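Packaging Reduction at Dradon: Second Progress Report to the Starkier Fund
Grant holder: Stallik
Prepared by: Saoirse Conneely
Friday, July 23, 2021

Where we are

When we applied for this grant we said that our building at Dradon throws away too much packaging and that we intended to throw away less. The first half of that statement has now been thoroughly confirmed. The second half is coming along, a little behind the chart we sent you, which was drawn in a spirit of optimism and in a very nice shade of teal.

You asked for more numbers and fewer adjectives this time. We have done what we could.

The count

Since the last report we have logged every carton that came through the receiving door. The total is 1,246. Of those, 201 were saved in good enough shape to be used again, either for sending things out or for moving things between rooms. The rest were flattened and baled. We had hoped to save more. Most of the losses come down to how a box is opened, and people who have been waiting a month for a part do not open a box gently. They go in through the top with whatever is in their hand.

We have put a safety cutter on a cord at each receiving bench, and a sheet of instructions with 2 drawings on it. The drawings show the tape being cut along the seam and the flaps being folded back. One of them has since been given a mustache. We take this as proof that it is being looked at.

The cartons that do survive go on the new racking, sorted by size. The racking was supplied by Gwilliam and arrived, naturally, in a great deal of cardboard. We logged it with everything else.

Plastic

Boxes turned out to be the easy part of the project. A box is a box, people know where it goes, and the baling company pays us a small sum to take it away. Film and bags are another matter. The recycler will accept clear film only if it is clean, dry and free of labels, and will reject the whole sack over one strip of packing tape. We had 54 sacks ready for pickup this quarter and lost several of them in exactly this way before we started checking each one at the bench.
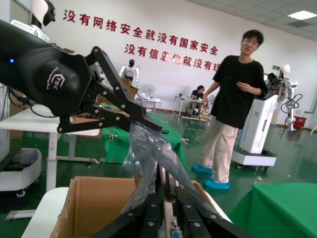

Clear bags are what we see most of, and they come in every size from a sandwich to a sleeping bag. The plan was to have each one pulled out, shaken flat, folded and put in a sack of its own. What people like to do is leave the bag in the carton, on the theory that the two arrived together and should not be parted. A crumpled clear bag above an open brown box is a sight all of us know by now, and the whole budget line for staff training comes down to which way the bag travels next. Up and over to the film sack, good. Back down into the box, and the baler operator calls me. He has my cell number. I did not give it to him.

We have moved the film sacks closer as a result. They used to hang by the back door, where they were tidy and completely ignored. They now hang beside the benches, where people walk into them.

Shoe covers

This item was not in the original application, and I am raising it with some reluctance. The green floor is glossy, it was expensive, and everyone who looks after it would like it to stay that way. So there are disposable shoe covers, the light-blue kind, and people wear them. They are also the fastest-growing item in our trash. They are made of thin plastic, they come off inside out, and our recycler has made his feelings about them known.

We are looking at washable covers. The first samples were comfortable and hard-wearing, and made everyone look as though they had been admitted for minor surgery. A second style is due for trial in October. If the fund is willing, we would like to move what is left of the signage line into this one. We have enough signs.

What did not go well

The returnable crate scheme has stalled. The idea was that our regular suppliers would ship in folding crates, and we would send the crates back with the next driver. The suppliers agreed warmly. The drivers had not been asked. Crates went out and did not always come home, and we believe one set is living a full and happy life at a garden center. We have paused the scheme until there is a simple deposit in place and somebody on each end whose job it is to care.

The weekly tally sheet also took longer to settle than planned. In its first version it had a column called "Other," and for the first two weeks nearly everything was Other. The column has been removed. There were complaints.

Spending

We are within budget on racking and cutters, slightly over on sacks, and well under on training, mainly on account of the training being me, standing at a bench, repeating myself. The full breakdown is in the attached spreadsheet. Please ignore the tab marked "old," which I have not been able to delete without breaking the tab marked "new."

Next quarter

We will carry on logging cartons, and we want a better share of them saved. Film sacks will be checked and tied at the bench before they go anywhere near the back door. The crate deposit needs a written agreement with each supplier, and I have drafted one that fits on a single page. The shoe cover trial will run for as long as the samples last.

We would also like to invite you to visit. Mornings are best, as deliveries are in by then. Please wear shoes that fit inside a shoe cover, and if you are bringing anything with you, we would be grateful if it came without a box.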